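Section 6: Planning the Skorkmont Gorge Walk and River Crossing

This section covers getting to the Brerach trailhead, setting up your pass, and getting across the river and back on the same day. It replaces the old leaflet, which promised a "gentle family stroll" and should be thrown away. Read all of it before you book anything. The tour offices will tell you that you can sort it out when you arrive. Maybe you can. I wouldn't bet a vacation on it.

Before you start

You will need a printed pass, the trail map, a full tank of gas, and small bills for the parking meter. The park website says the meter takes cards. It has said so for a long time, and the meter has other ideas.

Note: The Bako app is sold as a complete guide to the gorge. It works well enough in town. Past the second cattle gate you will probably lose signal, and the map it saved for you may turn out to be a gray square. Bring paper.

6.1 Getting to the trailhead

1. Leave Stustora by the north road. Ignore the first brown sign for the gorge, which takes you to the gift shop and a paved lookout.

2. Continue for 23 miles to the Brerach turnoff. The sign is small and set back behind a fence.

3. Turn left and go through both cattle gates. Close each one behind you, even if you found it open.

4. Park on the gravel, nose out. Put your meter ticket on the dashboard, printed side up.

Caution: The "shortcut" shown on several rental car maps follows a dry creek bed. It is dry until it rains in the hills, and you may not hear about that rain until the water reaches you. Stay on the road.

6.2 Setting up your pass

1. Order the pass online at least two days ahead. The site describes same-day passes as "usually available," which is the kind of wording I would want to see tested on someone else.

2. Check that your name matches your photo ID. Staff do look.

3. Print two copies. Keep one in the car and carry the other with your map.

4. Write down the ranger desk extension, 2207, somewhere other than your phone.

Note: Passes are dated. A pass for one day won't be honored the next, whatever the call center says about flexible entry. If they promise you an exception, ask for it in an email and print that too.
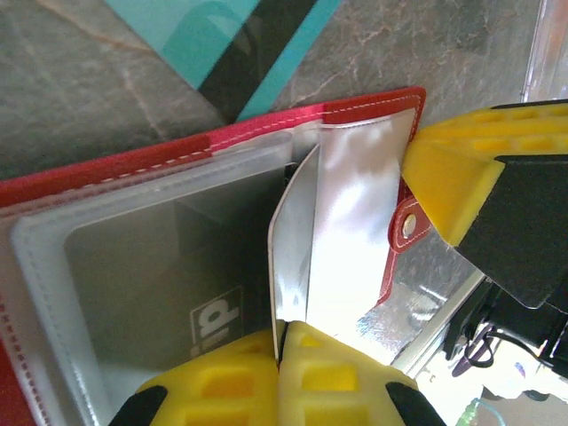 The pass covers entry and the lower trail only. The boat across the river is a separate ticket, bought at the landing, and the "all-inclusive" bundle offered in Stustora does not always include it. Ask to see the word "boat" on the receipt before you pay. If the clerk says it's understood, it isn't.

6.3 The walk and the crossing

1. Sign the trail register at the gate and write the time you expect to be back. Be pessimistic.

2. Follow the yellow posts down to the landing. The official walking time is 50 minutes. Obinna Afolabi, who checked the steps for this guide, needed a good deal longer, and he walks faster than I do.

3. Buy your boat ticket and ask when the last return boat leaves. Ask the person driving the boat. The board at the landing gets changed when somebody remembers.

4. Cross, and take the upper path to the falls. Turn back at the rope barrier.

5. Be at the far landing half an hour before the last boat. It holds six passengers and there is no second run.

Caution: Do not swim back if you miss it. The river looks slow from the bank – it isn't slow in the middle.

Caution: There is no drinking water past the parking area. The tap marked on the map has been "under repair" through at least two editions of that map.

6.4 If something goes wrong

Pass won't scan: show the printed copy and your ID. Don't spend time reloading the app.

Boat not running: the lower trail stays open. Refunds are handled in Stustora, in person, with the original ticket. I have heard that they can also be done by mail, but I have not met anyone who got one that way.

Upper path closed: this is common in July, when the rock gets too hot by midday. The summer closure list is reissued on 1st August and posted at the gate. The copy online tends to lag behind it, so go by the one at the gate.

For the overnight route, see Section 7.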